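Setting Tolerances for Wood Movement: Jouko Saarela on Solid Tabletops

Jouko Saarela has drawn tables for Furilport for 11 years. Most of his correspondence with the assembly shop concerns one dimension, the width of the top across the grain, and what it does between winter and summer.

"Length you can ignore," he says. "Wood moves very little along the grain. Across it, you have to decide in advance where the movement goes."

The shop's current model, the Flendura, leaves the planer in June at 232 mm per board. Saarela has measured the same boards at 227 mm after a heating season. The drawing therefore specifies slotted holes in the steel cross rails, with the center fastener fixed and the outer ones free to slide.

"If you fix all of them, the top either cups or splits. Which one depends on the board, and I can't predict it from the drawing."

Yhon Grajales, who runs assembly, disagreed with the first version of that detail. The slots were cut to the exact travel Saarela had calculated, and the powder coat used part of it up. "The screws were binding before the table left the bench," Grajales says. "I asked for 4 mm more and a wider washer." Both changes went into the second revision.

Torque was the next item. Grajales had his fitters stop using the impact driver on the outer screws and set them by hand, snug, then back a quarter turn. 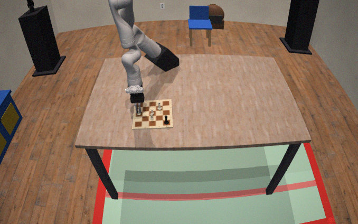
Finish matters less than customers expect. Saarela says oil and lacquer both slow the exchange of moisture, and neither stops it. He does insist that the underside get the same number of coats as the face. An earlier table, the Lozano, was finished on top only, and several came back with raised edges.

"We replaced the tops and kept the frames," he says. "The frames were fine."

He is now revising the rail for a wider version. The slot length has been settled, but the spacing of the fasteners has not, and Grajales wants a test piece left in the unheated store through the winter before he signs the drawing.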